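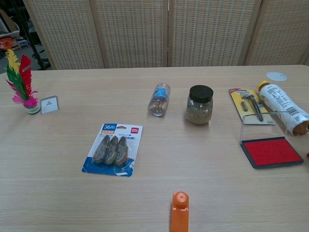
Shuttlecock, correction tape, herbs or seeds, razor and friends, on the test table.

Home | Posts | Workshop | Bread | About me

The arm that wouldn't stay stopped

We've been teaching the arm at Hovdale to pick up ordinary shopping. The brief from Nyamweya, who are paying, was "mixed small goods", and mixed is what they got. If you can find a warehouse that keeps its stamp pads next to its razors I'd like to see it, but the idea is that anything which copes with this lot will cope with most things.

By March it was coping rather well. In a run of 400 picks it failed on 17, and I was insufferable for an entire afternoon. Most of those were the little vial, because the depth sensor looks at clear glass and sees whatever is behind it. The feathered shuttlecock bothered me more. The arm would close on the feathers, get a perfectly good grip reading, and lift with the base dangling underneath like a conker. Drudia, our control software, counted that as a success. I changed the rule and the score went down, so I've stopped mentioning the score.

Anyway, the fault. Ten past four, arm halfway through a job, going for the jar with the black lid. It came in low, nudged the jar, felt more force than it liked and stopped. Good. Amber light, message on the screen, all as it should be. I cleared the message so I could read the log behind it, and then reached over to put the jar straight.

The arm carried on. It had a job to finish, you see. I had told it the problem was dealt with, it had waited a polite two seconds, and then it went back for the jar while my hand was on it. It was in slow mode and it caught my knuckles on the way down. I have a bruise the shape of a hex bolt and no other injuries. The jar was fine, thanks for asking.

What had gone wrong is dull and entirely our doing. Clearing a fault and restarting the arm are meant to be separate actions. You clear at the screen, then you step back and press the green button on the post. Some weeks ago we had a long overnight test, and getting up to press the button was a nuisance, so a setting called auto_resume was switched on. It was never switched off. The change log has initials next to it and they are mine.

The light curtain should have saved me as well. It was muted on the table side so we could swap objects between picks, and the mute stayed on after a stop when it ought to have dropped out. So that was two faults sitting quietly on top of each other, and each one had been tested on its own.

Atieno Shirima looked at all this for a while, said "you reached in with it powered?" and went to get the padlock. She was right. The hold-to-isolate switch is an arm's length from where I was standing.

Changes so far: auto_resume has been removed from the build altogether. The mute now drops on any stop. We forced 100 stops at odd moments, with a broom handle standing in for my hand, and the arm stayed put for every one of them. There's also a laminated sign, which Atieno made, and which uses my first name.

Still to do: the vial. I'm tempted by a strip of matt tape, though Nyamweya may say that's cheating. I'm also waiting on a new force limit from Sukeck, who supplied the wrist sensor and answer emails at their own pace.

Filed under: Robots, Own Fault, Minor Injuries

Contact | © All words mine, pinch politely | Back to top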